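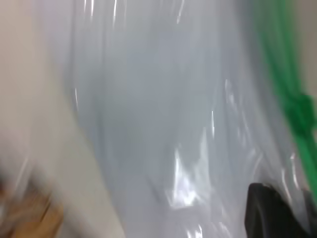

Lenditz, the Cavville software outfit, has pushed out a November update to Grimerside, its planning package for robot arms, and the headline feature is that it now gives up sooner.

Older versions treated a see-through plastic bag as a rumor. The depth camera looked straight through it, the planner saw open air, and the arm went wherever it liked. Version 4 keeps a running guess at where thin plastic might be and slows down near it. If the guess stays bad after 31 tries at a grip, the arm backs off and asks for a person.

"Customers wanted a confident robot," said Kadri Lapiņa, who leads the perception team. "We'd like one that admits it can't see the bag."

Lenditz tested the release on 400 bag pickups and logged 21 calls for help – a number it put in the release notes in bold. Glare remains on the list of known issues, where it has lived since the first version.

The update is free for current users. The manual is still being written.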